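Section 4. Setting up the Woniven desk lamp

Read Section 3 first if the lamp is still in its carton. This part covers assembly, first power-on, the timer, and where to put the thing. Applies to the standard model and the 18 inch arm version. Clamp version has its own sheet (Gounder clamp, separate bag).

4.1 Before you start

Check the bag of parts against the card. Base, lower arm, upper arm, head, power adapter, hex key, two spare washers. Missing something? Write to Nusrat Fakir in parts, give the order number and the word on the bag label. Don't force it together with a part from another lamp.

Note: the older adapter has a fatter plug. It will not seat all the way. Use the one that came in this box.

4.2 Putting it together

1. Lay the base on its side on a towel or something soft. Rim scratches easily.

2. Push the lower arm into the socket until it clicks. Cable side faces the back.

3. Tighten the screw under the base with the hex key. Snug, then a quarter turn. No more than that.

4. Stand it up. Arm should not rock. If it rocks, back the screw out, put in one washer, try again.

5. Slide the upper arm into the elbow joint. There's a flat on the pin, line it up with the flat in the hole.

6. Feed the thin cable through the elbow before closing the cover. Leave a little slack – enough to bend the arm all the way down without pulling.

7. Snap the head on. Turn it left until it stops, then back half a turn.

CAUTION: adapter unplugged for all of the above. Every step.

CAUTION: do not pinch the cable in the elbow cover. A pinched cable is not covered by the warranty.

4.3 First power-on

1. Plug the adapter into the back of the base, then into the wall. That order.

2. Tap the touch spot once. Light comes on at half.

3. Hold for full. Hold again to dim.

4. Double tap changes the color, warm to neutral to cool and back round.

If it blinks three times and quits, the head is not seated. Unplug, go back to step 7 in 4.2.

Brightness at full is 900 lumens. Too much for most people at night, so set a lower level and save it: hold the spot and tap the timer button at teh same time. It blinks once when saved.

4.4 Timer

1. Press timer once for 18 minutes, twice for 36.

2. Third press turns the timer off.

3. Light fades before it shuts down. Any tap during the fade cancels.

Timer setting is lost in a power cut. Brightness is kept. We know. Firmware after Mar 21, 2021 fixes this, see Section 7 for how to check which one you have.

4.5 Where to put it

Flat, level surface. Not on a stack of books. Not on a radiator shelf. Left side if you write with your right hand, right side if you write with your left, so your hand's shadow falls away from the page.

For drawing or reading work, white paper under the lamp bounces light back up and softens shadows. Big sheet, pulled flat, corners taped. Matte only – glossy paper throws glare straight in your eyes. The base can stand right on the paper.
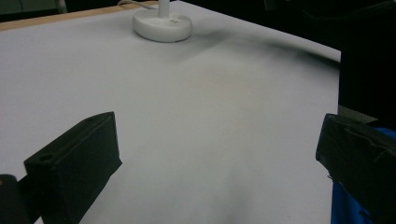
4.6 Adjusting the arm

1. Hold the base with one hand. Always.

2. Move the lower arm first, then the upper, then the head.

3. Stop when you feel resistance. Thats the limit, not a sticky joint.

4. Arm sinking slowly? Tighten the elbow knob a bit. Still sinking, see error note 1207 in Section 8.

CAUTION: keep fingers out of the elbow when folding.

4.7 Cleaning

Unplug. Let it cool. Dry cloth for the head, slightly damp cloth for the base and arms. No sprays, no alcohol, no kitchen cleaner. Dry it off before plugging back in.

Questions on this section go to Aldo Villa, repairs to Hammad Khokhar. Section 5 is wall mounting.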